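Skavik Cup Results – README

What this is

Match results for the Skavik Cup, a knockout soccer tournament for amateur clubs, typed up from the printed programs and the club secretaries' notebooks. The files cover 18 seasons. Each season has one results file and one file of clubs. The Listusel qualifying rounds are in the same folder, under their own name, and use the same columns.

Columns

season – the year the final was played
round – Q, 1, 2, QF, SF or F
home, away – club names as printed in that season's program
home_goals, away_goals – score after extra time, if there was any
pens – shootout score, blank if there was none
kit_note – free text, often blank 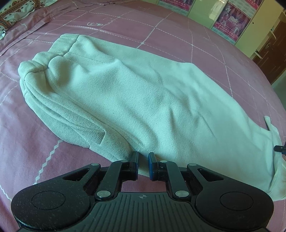 Kit notes were copied as written, and they are the least consistent column in the set. One secretary writes "green" for everything from bottle green to the pale mint of the trousers in the photo, and another separates the two shades. We left both alone. If you want to group clubs by color, build your own lookup table and keep the original text next to it. Goalkeepers' colors are only given for the later seasons.

Club names

Clubs merged and split a lot. Stomance played two seasons under its old name, Rao, and then came back as Stomance after the merger was undone. The clubs file has an id column that stays the same through all of this, so join on the id and leave the name for display. Reserve teams have their own ids.

Known problems

Five semifinals have no away score. The programs give the winner only, so away_goals is empty and the note says "winner known." Please don't read an empty cell as zero.

Two-legged ties appear as two rows. Before the rule change the away goals rule applied, and the winner is not marked in the row itself.

Attendance is not included. The gate books we have seen stop partway through most seasons – usually by May.
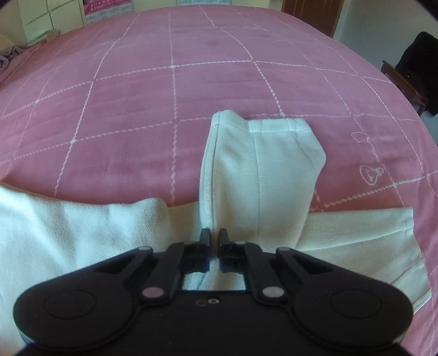 Maureen Ellwood wrote in to say that the replays should not be filed under the same round as the first match, as it makes a club look like it played 40 ties when several of those were the same tie twice. She would like a separate replay column.

We agree, and the column is planned for the next version. Until then, sort by season, round and club id, and replays will sit right after the first match.

Corrections

Send the season, the round and a scan or photo of the source page. Tormod Söderlund checks them against the notebooks before anything is changed. Newspaper clippings are welcome, but where they disagree with the program we keep the program score and add a note.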